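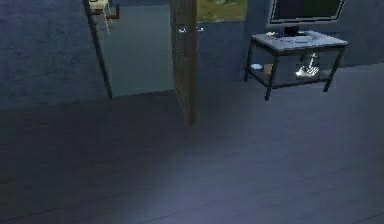

Figure 1. Plank floor and open doorway.

Section 3: Laying Your Evska Click Planks Through a Doorway

Welcome to the fun part! If you have worked through Section 2, your first few rows are down, your spacers are in, and you already know the happy little click a plank makes when it seats. Doorways scare a lot of people, and they really shouldn't. Take it slowly, dry-fit everything, and you'll end up with a floor that runs from one room into the next with no step and no strip in the middle.

These steps cover a single doorway between two rooms on the same level. For a change in height, go to Section 5 (Ramps and Reducers).

What you need

Tapping block and soft mallet
Pull bar
Undercut saw, or a flush-cut hand saw
Pencil, square and tape measure
Spacers from the Evska starter bag
One offcut of plank, at least 263 mm long
Evska underlay, enough for both rooms

Before you start

Let the unopened packs rest flat in the room for two nights. If you're starting on a Friday evening, bring them in on Wednesday and you're all set. Keep the heating where you normally have it.

Take the door off its hinges and stand it somewhere safe. Lay the hinge pins in a cup so they don't wander off (they love to wander off).

3.1 Undercutting the door frame

1. Roll a piece of underlay up to the frame and set your offcut on top of it, face down. The stack is now your height guide.

2. Rest the saw blade flat on the offcut and cut into the frame post. Use long, easy strokes and let the saw do the work.

3. Clear out the waste with a chisel, then vacuum the gap thoroughly.

4. Slide the offcut in. It should move freely with no wobble in the frame. If it sticks, sand the underside of the post and try again.

5. Repeat on the other side of the opening.

CAUTION: Check for pipes and cables before sawing. Wear eye protection, and keep your free hand behind the blade at all times.

3.2 Running the planks through

6. Measure from the last full row to the far side of the opening. Write the number on the wall in pencil, where the baseboard will cover it.

7. Mark and cut the plank that meets the frame. Leave a gap of 8 mm at every wall, and the same hidden under the frame posts.

8. You can't angle a plank in under a frame, so this one goes in flat. Shave the locking lip down with a sharp knife, run a thin bead of Koller joint glue along the groove, and slide the plank home with the pull bar.

9. Wipe off any extra glue right away with a damp cloth. It comes up beautifully while it's fresh and not at all once it has set.

10. Carry on into the second room, one row at a time. End joints must sit at least 500 mm apart from one row to the next.

NOTE: Laying on a diagonal? Good for you, it looks terrific! Buy extra planks to cover the angled cuts, and snap a chalk line through both rooms before you glue anything. Rupert Riedl, who tests our floors, likes to lay the doorway rows first on a diagonal job and work outward both ways.

3.3 Checking your work

11. Walk the doorway in socks. A soft spot means there's grit or a fold under the plank, and it's much easier to fix now than after the baseboards go on.

12. Look along the seams from low down with a flashlight. You want thin, even lines. Tap any open seam closed with the block.

13. Leave the glued planks alone for 40 minutes, then rehang the door. If it drags, take it back down and plane the bottom edge a little at a time.

CAUTION: Do not screw or nail through the planks in the doorway. The floor has to be free to move with the seasons, and July is when it will push hardest.

If something goes wrong

Plank won't slide under the frame: vacuum the cut again, then check that the underlay isn't bunched up.
Seam opens behind you as you work: add spacers at the starting wall.
Chipped edge: small chips fill well with Evska wax stick, shade 59 for the gray planks.

Continue to Section 4, Baseboards and Trim.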